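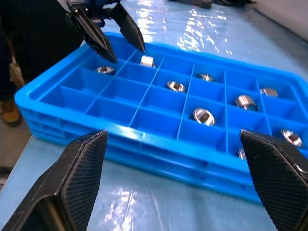
About us
Home / About / Our story / Contact

Zulovo sorts, trays and counts small metal parts for other people. Fittings, blocks, bushes, nuts, spacers, odd bits nobody has a proper name for. They come to us loose, in tubs and bags, and they leave in trays with dividers, one part to a cell. We have read a good many company pages that call this sort of thing "component presentation solutions". We call it putting things in trays.

We are suspicious of most of what gets said in our trade, and that includes some of what we used to say ourselves. An earlier version of this page promised perfect accuracy. We took it down. A part can be in the right cell and still be the wrong part, if the drawing we were given is out of date, and no amount of careful handling will put that right.

How we started

The business began in a rented unit at Jostport with 5 benches and one customer, a pump maker who was tired of finding scratched fittings at the bottom of a tub. They had been told by two other suppliers that scratches were unavoidable. We doubted that. Polished faces get marked when they knock against each other, so we kept them apart, and the complaints mostly stopped. We say mostly. Some of the parts had been scratched before they ever reached us, and it took an awkward winter of arguing to get that accepted.

We are still at Jostport, in a bigger unit on the same road. The roof is better.

What we think about trays

People try to sell us trays every month. We have been shown foam ones, card ones and a folding one which we would not trust with a biscuit. We prefer rigid plastic with thin walls between the cells and a good lip round the rim. Colour matters more than we expected: silver parts show up well against blue, and on grey they vanish after lunch when the light goes flat.

We don't believe in filling every cell for the sake of it. A customer once asked why they were paying for a tray with so many gaps. The answer was that their kit had a set layout, and moving the parts up to close the gaps would have meant their own fitters hunting for each piece. We offered to do it both ways for a week. They went back to the gaps.

Our standard range, which we call Sultum for ordering purposes, comes in two sizes, with 50 or 165 cells. If you need something in between, ask, but we will probably try to talk you out of it. Special trays cost a lot, take ages to arrive and tend to end up on a shelf.

Working with us

Send us a sample bag and the drawing before you send the lot. We would sooner turn a job down than find out halfway through that two fittings look alike from above and differ only in the socket. Square socket or hex socket sounds like a silly thing to get wrong. We have seen it done.

We give a fixed price per tray. Quotes are good for 60 days. We don't do "from" prices, having never met anyone who paid one.

Greasy parts go back unless we have agreed to clean them. Swarf in the bag is charged for.

What we don't do

We don't make parts and we don't test them. We won't tell you that a fitting is fit for use, only that it matches the sample you gave us and where it is in the tray. We have no awards to list. We were invited to enter for one and it turned out there was a fee.

Our sister business, Sakalauskas, handles carriage for customers who don't have their own van. You are free to use somebody else, and if you find them cheaper on long runs, use them.

Visits

Come and look before you place an order. Mornings are best, and the kettle is by the side door. Please ring first, as the gate is kept shut.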